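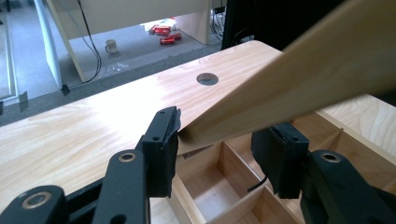 Progress report to Treninance
Hand-held demonstration collection, Falell project
Reporting period ending November
Prepared by Baiba Pētersons

Status

Collection is on schedule. We have 427 accepted demonstrations at the close of the period, against a milestone that asked for 400. A further 26 were recorded and rejected on review. The rejected recordings are kept in a separate folder and do not count toward the total.

Every accepted demonstration was made with the hand-held gripper. No arm time was used. Transfer of a trained policy to the arm belongs to the next work package and is not reported on here, apart from the note on finger pads below.

Tasks covered

The work plan lists tabletop tasks in order of difficulty. Two were active this period.

The first is plank handling. The operator brings the gripper to a length of pale wood, closes on it, and moves it to a new resting position on the table. Start position and angle are changed between recordings according to a printed schedule. Approaches toward the narrow end proved harder to label than approaches from the side. The plank fills a large part of the wrist camera's view in those recordings and hides whatever is behind it, so the labeller has less to go on when marking the moment of contact.

The second is box sorting, using a divided wooden organizer. The operator picks up a small part and places it in an assigned compartment. The box and the table are close in colour, both being light wood. We kept this pairing on purpose. The Murthy site reported that their earlier model relied heavily on colour contrast to find container edges, and we want examples where that shortcut is of little use.

Recordings that combine the two, with the plank lying partly over the box, were added late in the period at the request of the modelling group. They are tagged separately so they can be left out of training if needed.

Equipment

The finger pads wear at the upper tip. The black covering tears and leaves a ragged edge, which shows in the camera view. We do not yet know if this matters for learning. Grip did not change in our bench check, but the outline of the pad does, and the model sees that outline in every recording. Pad condition is now entered in the session log so the question can be tested later. Replacement pads are on order from Brosex.

The linkage joints were checked for play on Thursday and were within tolerance. No parts were changed.

Camera calibration was repeated at the start of each session. One session lost its calibration file and was calibrated again from the recorded board footage. The result was close enough to the sessions on either side that we accepted it.

Data quality

Rejections fell under these headings:

Tracking lost during the motion
Operator's hand in view at the moment of grasp
Object moved before the start marker
Wrong compartment used for the assigned part

Lost tracking was the most common cause. It happened mostly when the camera was brought low over the table, where the finish reflects the overhead light and the wood grain gives the tracker few stable points. Tilting the gripper a little on approach helps – operators have been told to do this, and the start of each motion is now made from a greater height.

Backgrounds were left as they are in a working room, with desks, cables and items on the floor in view. The agreed protocol calls for this. We did not tidy between sessions, and the furniture was shifted only when the schedule called for a new table position.

Labelling takes roughly 4 minutes per demonstration. The contact and release markers account for most of that time. A second labeller checked a portion of the set, and disagreements were almost all on the contact marker in the plank task. The written definition has been tightened to "first frame in which both pads touch the object". Recordings labelled under the old wording will be revisited.

Budget

Spending is in line with the plan. Storage cost more than forecast, as raw video is being kept for rejected recordings as well. Operator hours were slightly under. We ask that the difference be moved to labelling in the next period. No change to the overall amount is requested.

Next period

Finish relabelling the plank recordings. Fit new pads and record a matched set with old and new pads, same operator, same schedule. Begin the third task, cable routing, once the fixtures arrive. Deliver the first training split to the modelling group with the session log attached.

One decision is needed from Treninance: whether the combined plank and box recordings count toward the box sorting milestone or should be reported as their own line. We have counted them under box sorting for now.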